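Skammont Water Users' Association
Minutes of the February meeting, Oravec branch

Present: A. Langlois (chair), F. Marti (minutes), members as per the sign-in sheet. Apologies were received from the Tradard side.

1. Previous minutes
Approved with one correction: the reading at the lower gauge should be 84, as entered in the logbook.

2. Meter replacement
Ferdinand Marti reported that the meter at property 2179 has been replaced and sealed. The old unit under-recorded at low flow. Billing for the affected quarter will be based on the same quarter of the previous year. Four meters of the same type remain in service on the Skasus line and will be tested before the irrigation season.

3. Pressure on the Skasus line
Evening pressure at the upper connections remains below the agreed minimum. Albane Langlois noted that the reducing valve was last adjusted before the two new connections were added. The valve will be reset and pressure logged at both ends of the line.

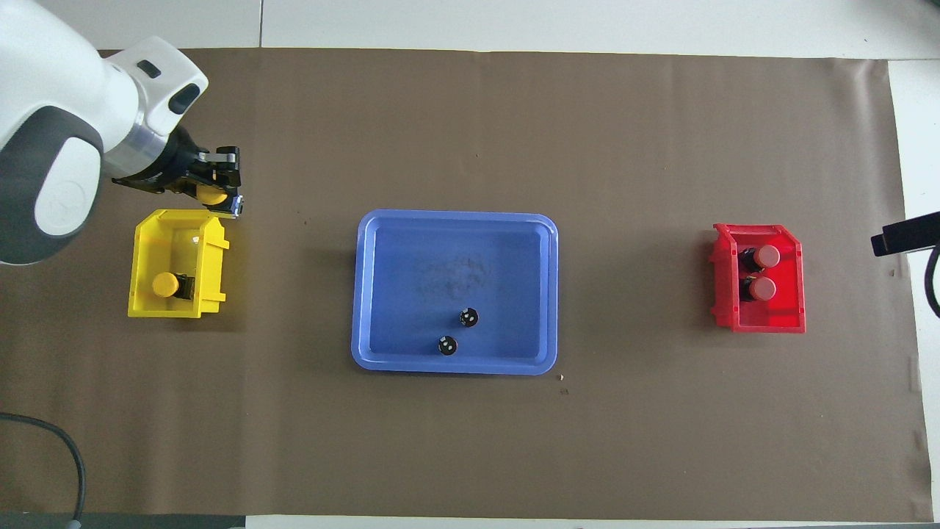 Will the supply be shut off while the valve is reset?
Supply to the upper connections will be off from 9 a.m. to noon on the day of the work, and written notice will be delivered beforehand.

4. Tariff
The fixed charge stays unchanged. The proposal to bill garden connections separately was discussed and deferred - the draft does not say how shared connections would be treated. F. Marti to circulate a revised text.

5. Other business
The key to the Oravec pump house is to be signed out in the logbook. Members are asked to report leaks by telephone.

Meeting closed at 8:40 p.m.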